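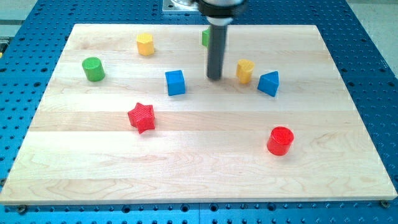 Home | Issues | Workshop Notes | Members | Contact

Seasonal movement in solid wood panels

Maple moves across the grain as indoor humidity changes and hardly at all along it. A glued panel 320 mm wide, stored over the summer and brought into a heated shop in November, will shrink in width. Leokadia Witkowska measured one in July and again on Nov 11, 2020, and recorded a loss of 6 mm.

Let stock sit in the shop before final sizing. Stack it on stickers with air on both faces. Fasteners through a panel need slotted holes, with the slot running across the grain. Finish both faces with the same number of coats; a panel sealed on one side only will cup.

Moisture readings for the Nowicki stock are in the binder by the office door. Send corrections to Edit Bodnár before the next issue.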